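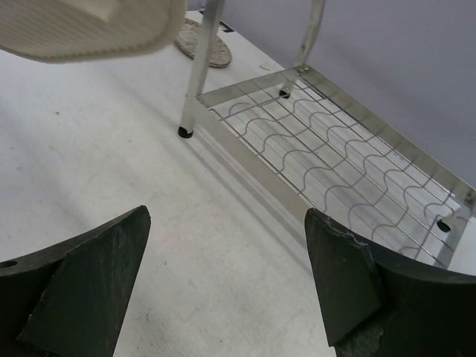
Jurov Household Handling Programme
Progress report to Prinska, second period
Prepared by Nhung Đỗ, operating practice lead

Summary

You gave us money to write rules for people who work beside small two-armed robots, and we are pleased to report that we now have fewer rules than when we started. The first draft of the Code of Practice ran to 77 clauses. The current draft has 30. Most of the missing ones said "take care" in different fonts.

The work remains on budget. It is not quite on schedule, for reasons set out under Delays, where I have tried to be brave.

What was done this period

The draft code was put in front of the operators at both sites, Pemow and Nogueira, who were asked to follow it to the letter for a fortnight and complain in writing. They did both with real commitment. Nogueira sent back a marked-up copy with more ink on it than ours.

The main changes that came out of this are as follows.

Clause 3, Start of shift. The old version asked operators to "satisfy themselves as to the condition of the equipment". Everyone was satisfied, every morning, in under a minute. The new version names what to look at: finger tips and inner faces, mounting bolts, cable ties, indicator lights. Wear on the fingers is now graded cosmetic, watch or replace, and the grade goes in the log with initials beside it.

Clause 8, Hands. No hands over the table while either arm is powered. The draft used to have an exception for "brief adjustments". We asked operators how long a brief adjustment was and the answers could not be reconciled, so the exception has gone.

Clause 11, Layout. Items waiting their turn must be placed where both arms can be moved without passing over them. This one is still being argued about, and the table is only so big.
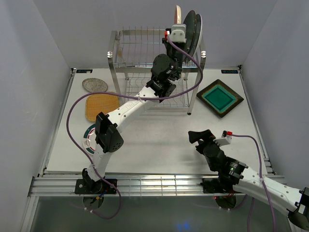
Clause 14 deals with two arms sharing one work area, and it has taken more of our time than any other. The principle is simple enough: one arm goes in, the other holds clear until it has come out. The trouble is the word "clear". Pemow took it to mean folded back at the near edge. Nogueira took it to mean not touching anything, which would also describe a low-flying aircraft. With the left gripper in over the rack near the dark plates and the right one open and empty above the table, one site would call that good practice and the other would write it up. Clause 14 now defines a holding position for each arm, to be taught by demonstration and checked against a printed drawing at the bench.

Clause 15, Cables. The cable on each arm has to have enough slack to reach full stretch and not so much that it can catch on the work. We tried to give a figure and failed. The clause now requires the operator to move each arm slowly through its full reach at the start of a shift and watch the loop the whole way. It's dull. It stays in.

Delays

We are about 4 weeks behind. Part of this is the second round of comments, which we had not planned for because we had assumed the first round would be favourable. The rest is the incident form. Our original form had a single box marked "Describe what happened", and the entries ranged from one word ("plate") to an essay with a theory of blame. The replacement asks which arm, what it was holding, where the other arm was, and who pressed stop. It fits on one side of paper and took far too long to agree on.
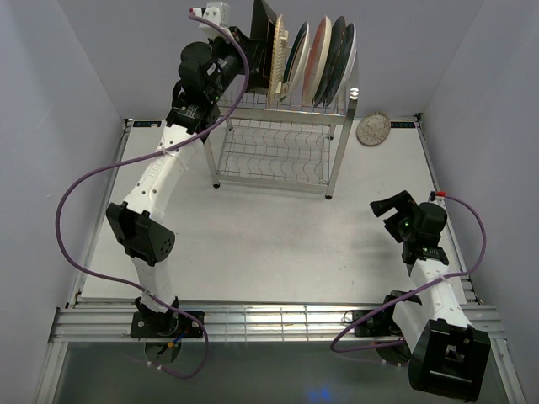
The form also had to settle what counts as an incident. Under the new wording, any unplanned contact between an arm and the other arm, the frame or a person gets recorded, whatever the damage. Contact with the item being handled is recorded only if the item tips, drops or has to be put back by hand. Pemow would like near misses included too. I agree with them in principle and dread the paperwork in practice, so we are trialling a tally sheet first.

Spending

Staff time is slightly over, printing well under. The travel line has hardly been touched. We would like to move part of it to operator training, and a request in your preferred format is attached, along with the corrected version of the one you returned in November.

Next period

Both sites will work to the revised code without us hovering. Each will then audit the other, an arrangement greeted at both ends with suspicious enthusiasm. Clause 11 will be settled one way or another. Clause 22, on when a tired operator should be relieved, needs a proper rewrite, as the current text was finished at 11 pm and reads like it.

We ask Prinska for two things: a decision on the travel money, and the name of whoever will sign off the final code at your end, so that we can start being polite to them now.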